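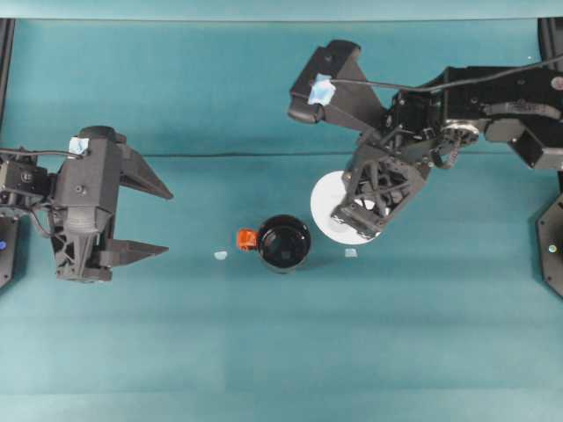 I got to Tevham a little before lunch, which turned out to be the wrong time to ask Wiesława Mazurek for anything, because she was two tries away from finishing a batch and didn't want to stop. So I sat on a stool with my coffee and watched her move a mug around.

Wiesława collects demonstrations for a project called Ludik. She drives a pair of arms by hand, does a small chore with them, saves the recording and does it again. By the time I met her she had 406 saved for this one task, and the task is putting a mug on a coaster.

"People's faces when I tell them that!" she said, once the batch was done and she'd come over to the kitchen corner with me. "They want to hear it's folding a shirt or cracking an egg. But a mug is plenty. It's got a handle, so it matters which way it's turned, and it's got a rim you can knock. My first week I tipped it over so often I started dreaming about it."

I asked about the mug itself, a black one with an orange handle, and whether she'd picked it. She hadn't. Anežka Gajdoš had, and Anežka (who plans the tasks and was eating soup across from us) was happy to take the credit.

"Black on the inside, black fingers, black arms," Anežka said. "I wanted something a bit mean. Then the handle is bright, so you've got one part that's easy to find and the rest is hard. We'll swap mugs later. We have 9 in the cupboard and Wiesława hates one of them."

"The glass one," said Wiesława.

I wanted to know what makes a good example. I'd assumed the answer was a clean one, quick and smooth, and Wiesława made a face at me. She keeps plenty of the clumsy ones, as long as the mug ends up where it should. If she comes in crooked, backs off and lines up again, that's a recording she likes — the learner gets to see what a person does when things are going a little wrong.

"What I throw out is when I was thinking about something else," she told me. "You can tell. The arm just sort of hangs there. I dumped 83 from May for that and I was pretty embarrassed."

Anežka put in that the start positions matter more than the driving. Mug close, mug far, handle left, handle toward you, coaster under one arm or out in the middle. She writes them on cards and shuffles them. Before the cards, people set the mug down in the same comfortable spot every time without noticing, and the first trained version would reach for that spot whether the mug was there or not.

"It was kind of sad to watch," she said. "Very confident, though."

Wiesława let me try a few before I left. I managed to pinch the handle on my third go and then set the mug down half on the coaster, half off. She asked if I wanted it saved. I said please, no, and she saved it anyway, in the folder for failures, with my name on it.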